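Stevura Listings, cleaned

README, last touched in September

What you get

One table of holiday apartment listings from the Stevura coast, tidied up from the agents' own ads. Each row is one ad. The same apartment may turn up under two agents at two prices, and both rows stay in. Sellers do this on purpose and I am not their mother.

Columns worth explaining

view: taken from the ad text. "Sea view" and "sea glimpses" are kept apart. "Sea nearby" is filed under none.

beds: bedrooms as advertised. A sofa bed in the hall does not count, whatever Brirero Homes says.

walk_min: minutes to the beach, as claimed. Nathalie Dufour walked 17 of these routes with a stopwatch and her times are in walk_checked. The two columns rarely agree.

pool: yes, no, or shared. "Pool planned" is a no.
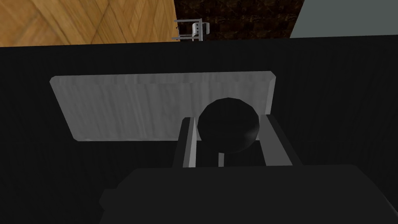
fees: monthly community fees in euros. Blank in 35 percent of rows. Blank means the agent left it out. It does not mean free, and please stop writing to me about the free ones.

Known problems

Daza ads give floor area with the balcony included and Wurkumus ads give it without. There is a flag called area_basis. Use it before you compute price per square meter.

Roughly 94 rows say "recently renovated" with no year. I left the phrase in a notes column, where it can do no harm.

Prices are asking prices. Nothing in the table tells you what anybody paid.

Updating

Run the cleaning script twice. The first pass fixes the accents and the second fixes what the first did to the street names. Version 2 was meant to solve this.

Corrections go to Nathalie, with the row number, please.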